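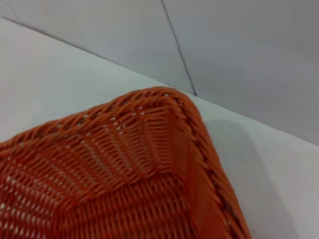

Fig. 1. Cesto entrançado laranja sobre a bancada branca, visto da câmara de punho.

Projeto Jornia: manipulação de objetos domésticos com braço robótico
Relatório de progresso à entidade financiadora
27/01/2018

1. Âmbito

O presente relatório cobre a preparação e a realização do dia aberto no laboratório de Krajčí, previsto no plano de trabalhos como atividade de divulgação. A execução financeira segue em mapa separado.

2. Realização do dia aberto

Inscreveram-se 164 pessoas e compareceram quase 100. Os visitantes foram divididos em sete grupos, cada um com acesso à bancada durante vinte minutos. O último grupo começou com atraso, porque a sessão de perguntas do anterior se prolongou, e teve uma demonstração mais curta.

A demonstração consistiu em aproximar o braço de um cesto, escolher um ponto de preensão no rebordo e levantá-lo da mesa. A imagem da câmara de punho foi projetada na parede da sala de entrada para quem aguardava a sua vez. Foi esta a parte que suscitou mais perguntas, sobretudo quanto ao que o sistema consegue reconhecer quando só um canto do objeto está à vista.

3. Resultados técnicos

O cesto entrançado foi mantido como objeto principal por ser o caso mais difícil do conjunto atual. O rebordo em trança é mais grosso do que as paredes e oferece melhor apoio à pinça, mas as pequenas aberturas do entrançado deixam ver o tampo claro e confundem a estimativa de profundidade. A sombra projetada na mesa também foi tomada, em algumas tentativas, como continuação do objeto.

Nas tentativas com preensão junto ao canto arredondado, o braço levantou o cesto com regularidade. A meio do lado, o rebordo cedeu e foi preciso repetir. O módulo de planeamento Granex funcionou sem interrupções durante todo o dia. Houve uma paragem de segurança, acionada pelo operador, sem consequências para pessoas ou equipamento.

4. Contactos com empresas

A Jivard enviou dois técnicos e pediu uma segunda visita, com objetos do seu próprio armazém. Não foi assumido nenhum compromisso. A lista de objetos deverá ser-nos enviada antes da visita, para verificação de pesos e dimensões.

5. Desvios ao plano

O painel explicativo em inglês não ficou pronto a tempo e foi substituído por folhas impressas. A calibração da câmara ocupou mais uma manhã do que o previsto. Nenhum destes desvios altera o orçamento aprovado.

6. Trabalho seguinte

Rever a segmentação de superfícies com aberturas e repetir os ensaios com outra iluminação.
Registar em separado as falhas devidas à sombra e as devidas ao entrançado.
Preparar a segunda visita da Jivard, proposta para maio.
Entregar o próximo relatório depois dessa visita, com os resultados por objeto em anexo.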